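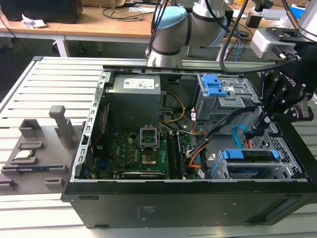

How to start a weekly learning log with your class

Last updated: December

A learning log is a short text that each student writes once a week about what he or she learned, and what is still not clear. I have used logs at Drutcombe College for several years, with groups of up to 32 students. The method below is the one I keep coming back to. It needs little preparation, but the first weeks need your attention.

Step 1. Decide where the logs will live

Choose one place and stay with it for the whole term. We use Zoltik, where every student has a private page that only the teacher can open. A paper notebook works well too. Please do not mix both, as you will spend your evenings looking for missing entries.

Step 2. Write two questions

Two questions are enough. Mine are:

What can you do or explain now that you could not last week?
What did you try to understand and did not?

Put them at the top of the page, and keep the same words every week. I once changed them each week to make the work more interesting, and the students wrote mostly about the questions.
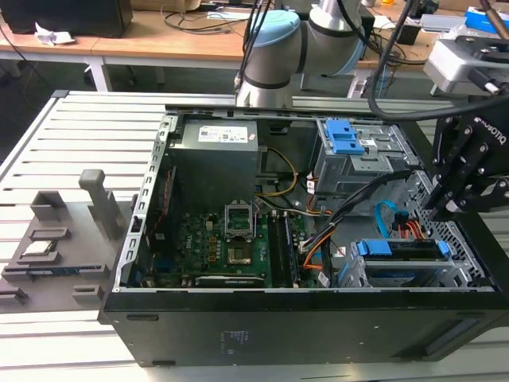
One reader wrote to me that her students always leave the second question empty. They are afraid it will lower their grade, she said, and she asked if the question should be optional. My advice is to keep it, but to say in the first class that the log is graded only as done or not done. Then repeat this in the third week, when the first worries come.

Step 3. Set a small limit

Ask for half a page. In my first year I asked for 1000 words, and one student gave me 1452 in the first week and then nothing until spring. A short entry that arrives every week is more useful to both of you. Give ten minutes at the end of the class for writing, at least for the first month.
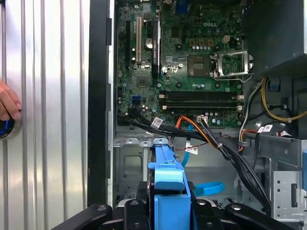 Step 4. Show one good entry and one weak entry

Write both yourself, so that no student feels exposed. Read them aloud and let the class say which one a teacher could answer. Do this before the first real entry, and keep both texts on the course page.
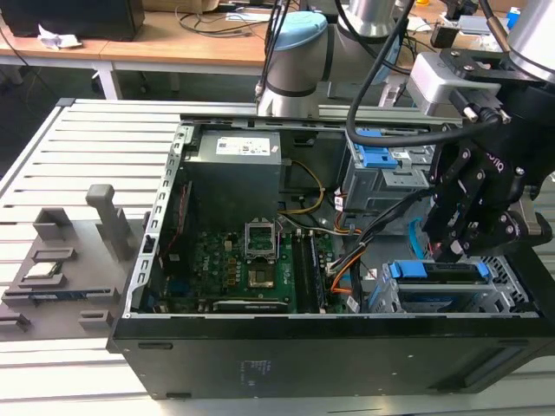

A weak entry usually names a topic and stops. "I learned about hardware" is a typical one, and I can write nothing under it except "good." Ask the student to pick one object and say where it is and what is near it. With an open computer case lying on its side, the entry could say that the power supply has a label with small text and barcodes, and that the green motherboard is below it. Now there is something to talk about – the student may add that the label made no sense to him, and you know what to explain next time.

Step 5. Answer briefly

Write one or two sentences to each student, every second week. With a large group, I answer half of the class one week and the other half the next. A question is often the best answer. Do not correct grammar in the log, even when it is difficult to leave it alone.

Step 6. Look back in the middle of the term

Ask students to reread their own entries and mark one problem that is now solved. Some will find that the same problem comes back three or four times. Invite these students to your office hour, and ask them to bring the log with them.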